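Llevo desde julio con la ropa de invierno a medio guardar. Lo sé, lo sé, en pleno verano y yo con los jerséis todavía rondando por el dormitorio. Cada vez que abría el armario me caía encima una manga, la volvía a meter con la rodilla y cerraba deprisa, como quien no ha visto nada. Pero la semana que viene llega Viktória a pasar unos días en casa, va a dormir en mi cuarto (yo me quedo en el sofá, que es más cómodo de lo que parece) y me daba apuro ofrecerle una balda con todo aquello a punto de desmoronarse.

Así que ayer me puse la radio, hice café para dos aunque estaba sola, y empecé.

Mi manera de ordenar es bastante poco elegante: lo saco todo y lo pongo encima de la cama, y así me obligo a terminar antes de acostarme. Mi amiga Josiane Vidal, que es muy ordenada, me riñe por esto desde que compartíamos piso. Ella va cajón por cajón, con una paciencia que me admira, y nunca tiene la casa patas arriba. Yo lo he intentado a su manera y me quedo siempre en el segundo cajón, leyendo tickets viejos que salen de los bolsillos. Cada una es como es.

Lo que más me costó fue lo negro. Tengo muchísima ropa negra, muchísima más de la que yo habría jurado, y toda junta se convierte en una masa en la que no distingues un pantalón de un vestido. Lo blanco lo ves enseguida, lo de colores también, pero lo negro hay que levantarlo, buscarle el cuello, acercarlo a la ventana y palparlo. Y ahí descubres que hay negros azulados, negros que tiran a marrón de tanto lavarlos y negros que siguen como el primer día. A mí las telas me gustan más con la mano que con los ojos, será cosa de mi abuela, que en la mercería de Jirnenberg cerraba los ojos para elegir un forro y no fallaba nunca. De ella me viene también la debilidad por los tejidos con canalé, con esas rayitas en relieve que se notan al pasar el dedo.
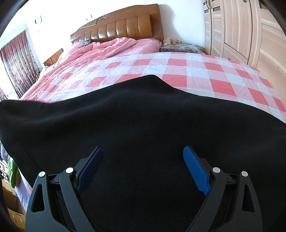

*Canalé fino, negro, delante de la cama y sus cuadros coral y rosa.*

La sábana de cuadros, ya que sale, merece unas líneas. Le tengo un cariño enorme. La compré en Zakia, la tiendecita de ropa de casa que había al lado del mercado, el último verano antes de que cerrara, y me acuerdo de que dudé un buen rato porque me parecía demasiado alegre para mí, que entonces lo quería todo gris. Me convenció Khalil, que me acompañaba y tenía hambre, y creo que habría dicho que sí a cualquier cosa con tal de irnos a comer. ¡Bendita hambre! Es la sábana que pongo cuando necesito que la habitación me reciba bien, y tiene además una ventaja para estas tardes de clasificar ropa: cualquier prenda oscura que dejes encima se ve de lejos. Con la colcha azul marino perdí una vez unas medias durante dos semanas.

Para lo de doblar sigo un sistema muy mío. Los jerséis gordos, en tres y luego por la mitad. Los puntos finos, enrollados sin apretar. Los de canalé los doblo siempre en el sentido de las rayitas y nunca los cuelgo, que luego se estiran de hombros y ya no hay quien los arregle. Las prendas con costura marcada las aliso primero con la palma y las doblo siguiendo la costura, y así al sacarlas en otoño casi no hay que planchar. (Digo casi. En noviembre os cuento.)

Lo que no me puse el invierno pasado fue a un montón aparte, y aquí sí que me entretuve. Salieron 11 prendas, entre ellas un abrigo con el forro descosido que llevo años prometiendo arreglar y una falda que le sienta mucho mejor a Omolara que a mí, cosa que ya sabíamos las dos desde el día en que me la probé. La falda es suya, se lo he dicho esta mañana. El abrigo lo he vuelto a guardar. No me riñáis.

El resto cupo en las cajas de siempre, con una bolsita de lavanda en cada una. La lavanda es del año pasado y huele ya flojito, pero si la estrujas un poco entre los dedos todavía despierta. Josiane usa cedro y dice que dura más. Puede ser, a mí el cedro me huele a lápiz y al abrir la caja me dan ganas de hacer los deberes.

Acabé tarde, cené un tomate con sal de pie en la cocina y me acosté con la ventana abierta. El armario cierra solo, sin rodilla. Viktória tiene su balda y ocho perchas libres, y le he dejado también el cajón de abajo, por si viene cargada, que siempre viene cargada.

Me queda pendiente la caja de los pañuelos. Si alguien tiene un buen truco para guardarlos sin que se marquen los dobleces, que me lo cuente en los comentarios, que con la seda no me aclaro.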